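About Rellimis Bin Works

Rellimis makes and repairs sheet-metal bins, hoppers and sorting trays for small factories, packing sheds and schools. We work out of a single workshop with 14 staff. Most of what we make is grey, open at the top and built to have hard things dropped into it all day.

The business was started by Dwayne Brannigan, who had spent 20 years folding ductwork and wanted to make something people could see. His first job was a pair of parts bins for a joinery down the road. The joinery has since moved, but it still sends its bins back to us when the rims need dressing.

Dwayne still does the quoting. Edgardo Manalastas runs the workshop floor and sets up the folder and the guillotine. Perrine Besnard looks after drawings, and if you have sent us a sketch with no measurements on it, she is the person who rang you.

What we make

Our standard bin is the Kapoor. It has four sloping walls and a flat floor, so small parts slide down to where they can be picked up. The floor can be made square or rectangular. We can supply Kapoor bins singly or in rows, and the rim can be plain or folded over. We keep 47 sizes on the books, although most customers end up with one of the middle ones.

We don't paint the inside of a working bin unless a customer asks us to. Paint chips, and the chips get in with the parts. Bare metal marks quickly in the first few weeks and carries on marking after that. Customers sometimes ring us worried about scratches. A scratched floor is normal wear. A split corner or a lifted edge is a repair, and we would like to hear about it. 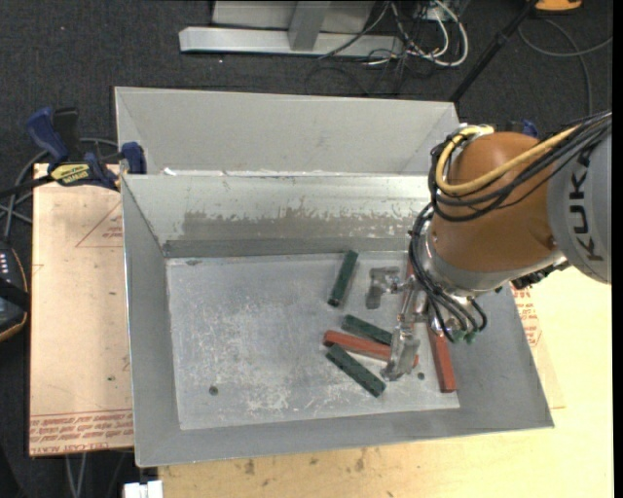
Red and green blocks in a sloped-wall bin, with wear on the far wall and floor.

Repairs and relining

Up to half of our work in a normal month is repair. Delphine Quintanilla books the jobs in and will ask you for the bin's rim size, its depth and the gauge if you know it. Please empty bins before you send them. We have a shelf of other people's bolts and blocks, and would like to stop adding to it.

Where a wall has worn through, we can weld in a liner panel on that side only. Where the floor has gone, it is usually cheaper to replace the whole bin - Edgardo will tell you which before any work starts. Relining takes 2 weeks from the day the bin reaches us. We close for stocktake in the last week of November.

Visiting the workshop

You are welcome to come in and look at sample bins, new or used. Ring first so that someone can meet you at the roller door. Closed shoes are needed past the yellow line, and we have spare ear muffs at the front counter.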